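How to Clean Your Email List Before a Big Campaign

By Melaniia Sydorenko

Many small companies write to me with the same problem. They have a mailing list, it grows every month, and the results get worse. Usually the list is old and full of addresses which do not work or do not care. In this guide I show how I clean a list, step by step. I use the list of Luangrath, a small online shop for home goods, and they kindly allowed me to share their numbers. You need a spreadsheet program, your email tool and one free afternoon.

Step 1. Make a copy first

Export all contacts from your email tool and save the file with the word "original" in the name. Do not touch this file again. Then make a second copy and work only in that one. I once deleted a column with consent dates, and it took me two days to get it back from the support team.

Please check that your export contains these columns: email address, date of sign-up, source of sign-up, date of last open, date of last click. In Nivport you must tick "include activity" before you export, otherwise the last two columns stay empty.

Step 2. Remove hard bounces and doubles

A hard bounce is an address that does not exist any more. Most tools mark them, but not all tools stop sending to them. Filter by status and move all of them to a separate sheet called "removed". On the Luangrath list there were 345 hard bounces.

After this, change all addresses to small letters and cut the spaces at the beginning and at the end. Only then look for doubles. If you look before, the program thinks that two spellings of one address are two people. When you find a double, keep the row with the older consent date and copy the newer activity into it.
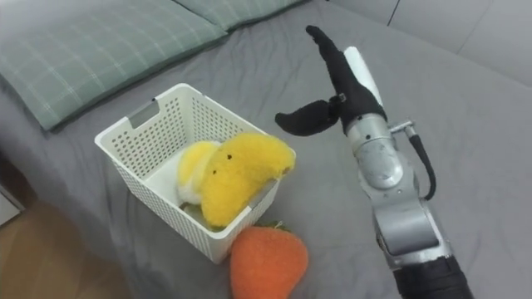 Toys and bedding

Step 3. Find the sleeping contacts

Now sort the list by date of last click. I prefer clicks to opens, as some mail programs load the pictures automatically and this counts as an open, even if the person never saw your message.

Mark everybody who has not clicked for nine months. For a shop which sells mattresses I would wait longer, for a weekly food offer I would wait less. Think how often a normal customer buys from you and take it three times. Luangrath had 668 sleeping contacts by this rule, more than the owner expected.

Be careful with people who bought something recently but never click. They are not sleeping. Compare the marked addresses with your orders and take the mark away from every buyer of the last year.

Step 4. Send one honest message

Do not delete the sleeping contacts at once. Send them one message, short and without big banners. My colleague Kittipong Paisan wrote this text for Luangrath and I still use it with small changes:

Subject: Shall we keep writing to you?
Hello, we have not heard from you for some time. If you still want our news, please press the button. If you do nothing, we will stop writing after two weeks.

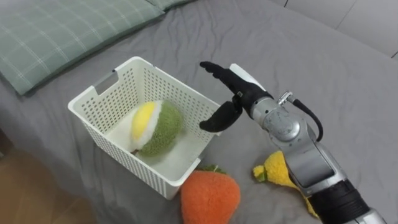
The button should lead to a simple page which says thank you. It should not lead to a sale page, and it should not ask for a password. Send the message on a working day in the morning and do not repeat it more than once. From the sleeping group 88 people pressed the button, and these went back to the main list.

Step 5. Suppress, do not delete

The contacts who did not answer should go to the suppression list. If you delete them completely, somebody can upload an old file in March and write to all of them again. With a suppression list the tool will refuse. Ask your legal adviser how long you may keep these addresses, because the rules are different from country to country.

Step 6. Start slowly

Send your next campaign first to the people who clicked in the last month, and to the rest one day later. Write down the bounces and the complaints for both groups. If the complaints in the second group are clearly higher, go back to step 3 and choose a shorter period.

I repeat the whole cleaning twice a year, and step 2 before every large campaign.

Last updated: Tuesday, December 25, 2018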